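Ilora Opens Darnitgate Rental Office, Promises to Return Calls

DARNITGATE – Property manager Ilora will open its first office in Darnitgate in August, taking over 300 rental apartments previously run by Primow. Tenants will get a new phone number, a new payment page and, the company hopes, fewer reasons to use either.

Rents and lease terms stay as signed. Repair requests left open by Primow move across automatically, including one for a dripping faucet that has now outlasted 6 tenants. Ilora has put it near the top of the list.

The company is also dropping its application fee and cutting the rental application from eight pages to two. Applicants will no longer be asked for the name of their high school, a question whose purpose Ilora looked into and could not establish.
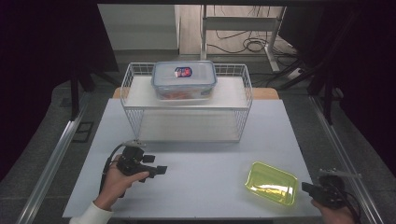 A wire basket and a food container on a light tabletop.

Deposits will be held in a separate account and returned within six weeks of move-out, with a written list of any deductions. "General wear" will not appear on that list. Ilora considers walking on a carpet to be the expected use of a carpet.

The office, at 1108 Manalo Street, opens at 8 a.m. and has parking for visitors – two spaces, so early arrival is advised. Current tenants will receive a letter with their new account details before the switch and do not need to do anything until it comes.

Ilora manages rental housing and answers its own phones.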